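Putting a House in Order: A Conversation with Ada Ferri

Office of Household Programs, Grindedmont
March 13, 2022

The Household Programs office in Grindedmont offers advice to residents who are moving to a smaller home, settling the estate of a relative, or trying to regain the use of a room. Ada Ferri has directed the office for 35 months short of a decade and came to it from the county archive, where she cataloged family papers. The interview was conducted by Aldo Monti for the office's spring bulletin and has been edited for length.

Ms. Ferri was asked first how her training as an archivist bears on the contents of kitchen cupboards. She said the connection was closer than most people expect.

"An archivist is taught to look at a whole collection before touching any part of it," she said. "Families tend to begin with the first drawer. They spend an afternoon on it, they become tired, and by evening they have a tidy drawer and a kitchen table covered with things that came out of it. I ask people to walk through every room first, with a notebook, and to leave everything in its place."

The walk-through takes up most of a first appointment. Residents record what each room is used for now and what they would like it to be used for. Ms. Ferri said the two lists often differ. A dining room may have held tax records and a sewing machine for years, while the family eats in the kitchen and is perfectly content to do so.

"In that case I see no reason to restore the dining room," she said. "It can become the sewing room in name as well as in practice, and the records can go into a proper cabinet."

Only when the walk-through is finished does the office recommend any physical sorting. A cleared work surface and a small number of open containers, easily told apart by color, are all the equipment Ms. Ferri considers necessary. She discourages residents from buying storage products at this stage. 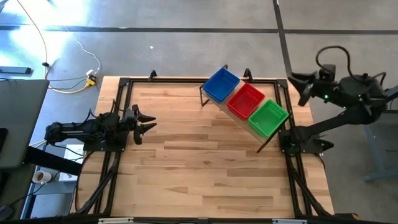 The Question of Keepsakes

Mr. Monti asked about objects that have little practical use but considerable meaning to their owners. Ms. Ferri replied that the office does not advise anyone to dispose of a keepsake, and that its staff are instructed never to ask whether an object "brings value" to the household.

"That language belongs to a sales meeting," she said. "A person who has kept a grandmother's thimble does not owe me an account of it. What I may ask is who else knows the story. If only one person in the family knows it, the thimble should have a note with it."

The office provides acid-free cards for this purpose. Residents are asked to write down the name of the original owner, the place it came from if known, and the name of the person writing the card. Ms. Ferri considers the last item the one most frequently omitted. In the archive she handled many boxes with careful labels and no indication of who had made them.

She described one family from Holtow that wrote 100 cards over a single winter. The cards were later copied and given to cousins in three states, several of whom wrote back with corrections. One correction concerned a soup tureen that two branches of the family had each believed to be a wedding gift to their own side. The matter remains unsettled, and both accounts are now kept in the tureen.

Photographs present a separate difficulty. Ms. Ferri recommends that they be set aside entirely until the rest of the house is finished. Looking at pictures is slow work and she believes it should be, but it can bring a move to a halt. She suggests that families bring them out after the move, on a large table, with older relatives present.

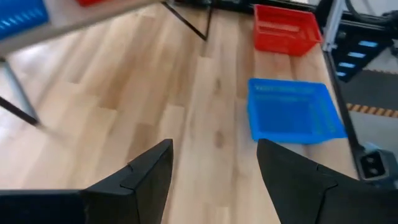 The same advice applies to letters, which she asks families to keep in the bundles in which they were found. The order of a bundle may show who was writing to whom during a particular year, and once the order is lost it is seldom recovered. Ribbons and paper wrappers may stay. Rubber bands should be removed, as should metal clips if this can be done without tearing the paper.

Mr. Monti observed that many residents now hold more in digital form than on paper. Ms. Ferri agreed and said that the office had been slow to respond. A guide to household computer files is in preparation. Until it is ready, she advises families to agree on one place for important files and to make sure that at least two adults can open it.

Working with Others in the Household

Disagreement is common, and Ms. Ferri regards it as a normal part of the process. The office asks each adult to mark a small number of objects that are not open to discussion. The usual figure is four.

"People are startled at first that it is so few," she said. "Then they go through the house and find that they can only think of three. It settles the mood a good deal. Once you know that your own four things are safe, you can be generous about the rest."

Children are included where they wish to be. Ms. Ferri recommends giving a child a sturdy plastic basket of his or her own and leaving the choice of contents alone. She has seen baskets filled with shells, with bus tickets, and in one case with every spare key in the house, which the parents had been looking for. 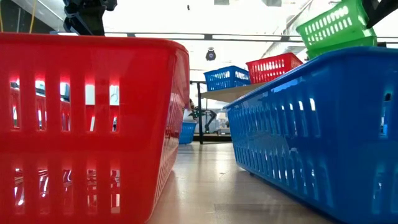
Costs and Appointments

A first appointment is free to residents of Grindedmont and Holtow. Households that request a full program of visits are charged $350, and the fee may be reduced on application. The office's written guide, prepared with the Nasrallah Library, is available at the front desk and may be copied freely for personal use.

Asked what she would say to a resident who has put off calling, Ms. Ferri said that there was no need to tidy up beforehand. Staff prefer to see the house as it is ordinarily lived in, and she asked that residents simply have a notebook ready and the attic unlocked.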